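3.2 Equipment and budget

Planning started in November with a fixed ceiling. Arms first – both from Zilberg – then grippers, then whatever was left for appliances. Quotes from Arkex and Görtz came in 800 apart on the gripper line, so lead time decided it. The microwave was the cheapest item on the Clatimar list and got the least thought, wich was a mistake. Door type matters. Swing doors need clearance on the hinge side, and our first table plan had none.
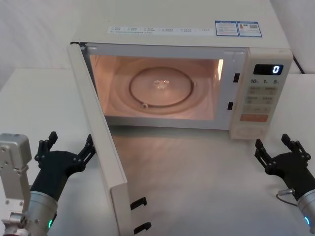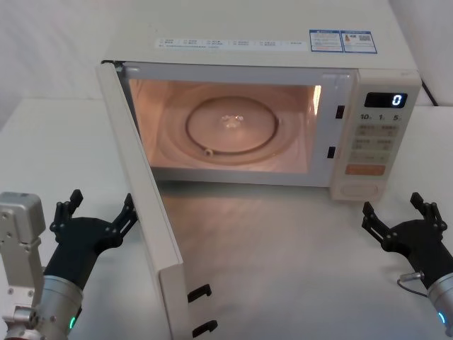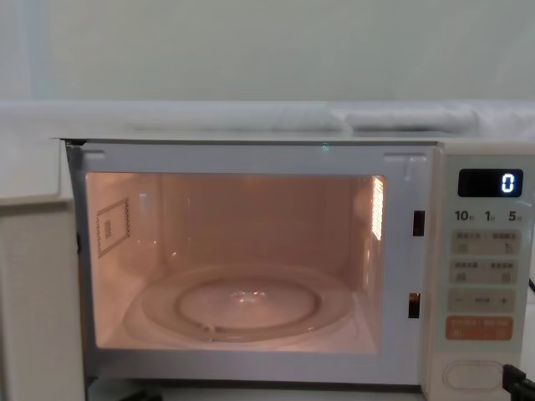
Figure 4. Microwave with door open and cavity light on.

Spare parts budgeted at 4,000 for the whole period. Fingers wear fastest, so order those up front. Door cycles were planned at 40 per session, 67 sessions total – one oven may not last, price in a second of the same model. Mixed models would mean new latch positions and a new button layout, so more setup hours. Shipping and customs not included in the totals below. Cables and mounts are under consumables, see Table 2.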